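Chapter 7
Fitted Trays and Inserts

7.1 Scope of the chapter

The preceding chapters treated the carton as a single space to be filled. Many small goods are not packed that way. A flat item with a glossy face, placed in a carton with paper or air pillows, will travel within whatever gap is left to it and pick up marks at the corners first. The fitted tray solves this by giving the item a recess of its own shape and holding it there until the customer lifts it out.

This chapter covers the tray, the recess, the clearance between recess and item, and the layout of the table on which the two are brought together. Lids and outer sleeves are left to Chapter 8. Students who have not worked through the section on tolerances in Chapter 3 should do so first, as the terms are used here without further definition.

7.2 Terms

Tray. A shallow, open-topped holder with raised walls, usually rectangular in plan.

Recess. The cavity inside the tray that receives the item. Its plan should follow the item's outline, including the corner radius.

Clearance. The difference between an inside dimension of the recess and the matching outside dimension of the item. Clearance is stated for the full width or length, both sides together.

Seat. The condition in which the item lies flat on the floor of the recess with no corner riding on a wall.

Presentation face. The face that is uppermost when the tray is opened. It is fixed by the packing specification and does not change from one shift to the next.

7.3 Clearance and the rounded corner

Too little clearance and the item must be pressed, which bows the walls outward and leaves a rub line on the long edges. Too much and it shifts in transit. For rigid items with rounded corners, the corner governs. A recess cut with a tighter radius than the item leaves four small voids, and these are harmless. A recess cut with a wider radius than the item will not allow a seat at all, even where length and width are both correct.

The point is easily missed on drawings. In a trial at the Stundton packing hall, Ohemaa Antwi checked 310 trays from a new supplier against the Kivi gauge and passed every one for length and width. When the same trays were filled, 196 of them held the item high at one corner. The gauge had square ends and could not detect the fault. Antwi's report, dated Sep 17, 2023, recommended that a sample item be used as the final gauge in every case, and the present edition follows that recommendation.

7.4 Layout of the packing table

The table should be light in color, level and clear of everything not used in the cycle. Surface scratches and stains do not affect the work provided they cannot be felt with a fingertip - a raised edge will catch the underside of a tray when it is moved.

Where only a few pieces are handled at a time, they are set out in a single row. The tray takes the middle position, with a short gap on each side. The gaps allow the item to be gripped by its edges and lowered without touching a neighboring piece. The row runs parallel to the long side of the tray wherever the table allows.

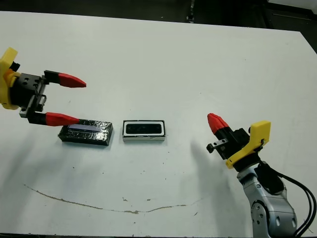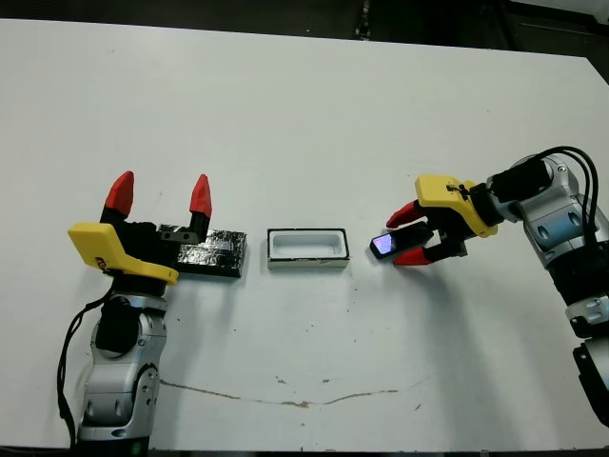
Figs. 7.1 and 7.2. A small tray and a dark wrapped block on a white tabletop. In Fig. 7.2 the tray is empty.
Photos: Nassoro Laizer / Skustard

The inside of the tray should be compared in the two figures. In Fig. 7.1 the center is occupied by a black shape with rounded corners. In Fig. 7.2 the cavity is open, and a small dark object with a glossy face is held to the right of it. The block lies to the left of the tray in both, its covering crinkled and reflective. Coverings of this kind make poor reference edges, and no clearance should be measured from them.

7.5 Seating the item

The item is held by two opposite edges, presentation face up, and brought over the recess until its outline and that of the cavity agree. One short end is lowered first. The other follows under its own weight.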